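Print this page | E-mail this section to a colleague

3. Loose Objects on Kitchen Counters

3.1 Material and procedure

The household survey carried out in Dridcombe recorded 1218 objects left on kitchen counters outside cooking hours. An object was entered as loose if it had no fixed storage place within arm's reach of the spot where it lay. Built-in appliances, dish racks and anything standing on a stove were excluded. Each entry gave the object type, the surface on which it rested, its nearest neighbor, and the household's own account of where it belonged. Entries were made by Manaia Hapeta and checked by Bevan Paewai against the counter plans.

Of the 1218 objects, 652 were classed as non-kitchen items. The class covers office supplies, cables, tape, keys, batteries, mail and small hand tools. The remainder were utensils, containers and food packages. The division follows the coding scheme of Whitcombe and Kerslake, with one change: tape of any kind was coded as an office supply, including tape that the household reported using to close food bags.

3.2 Mixed groups

A mixed group is defined as a set of loose objects on one continuous surface that includes at least one utensil and at least one non-kitchen item. Groups were bounded by the edge of the counter or by a gap of 700 mm, whichever was reached first. Mats and trays were recorded as separate surfaces. An object lying partly on a mat was assigned to the surface that carried the larger part of it.

Cables presented the main difficulty in coding. A cable has no compact outline, and its course over the counter can bring it close to objects with which it has no connection in use. The position of a cable was therefore taken at its plug end, and the rest of its length was recorded only as a line on the plan. Figure 3 gives a group of this type, with a thick black cable, a small metal spoon, a roll of amber-brown tape and a black stapler on a gray marble-patterned counter.

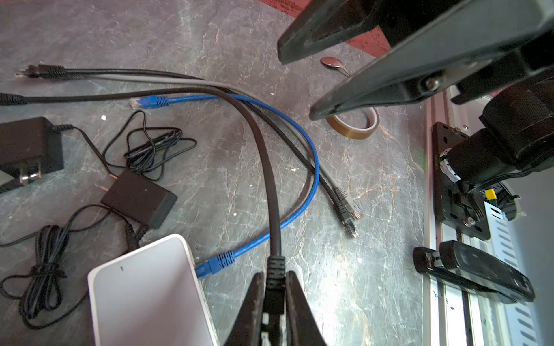 Should a cable be stored in the same drawer as spoons and other utensils?

Separate storage is preferable. A coiled cable tends to open when the drawer is moved, and it catches on handles. Where only one drawer is available, the cable should be tied and kept in a closed box at the back.

Patterned surfaces required a second pass. On counters with strong veining, small objects were missed more often at first entry than on plain ones, and translucent items such as tape were missed most often. Paewai repeated the entry for all patterned counters without reference to the first list. Differences between the two lists were settled by discussion, and the settled list was used in all later tables.

3.3 Sorting rule

The rule adopted for returning a mixed group to storage has two steps. Utensils are removed first and placed with the items to be washed, whatever their apparent condition. Non-kitchen items are then taken in order of length, with cables before all others, so that the surface is open when the smaller pieces are collected. Staplers and tape go to a single office container. Households that already kept such a container outside the kitchen were asked to continue using it.

The order within the second step was disputed during the trial period in October. MacDonald favored clearing the smallest pieces first, on the ground that they are the most easily swept to the floor by a moving cable. The longest-first order was retained for the main survey, and the alternative is treated in Section 5.

Correspondence on the coding scheme: C. MacDonald, Nastevora

Print | E-mail | Back to top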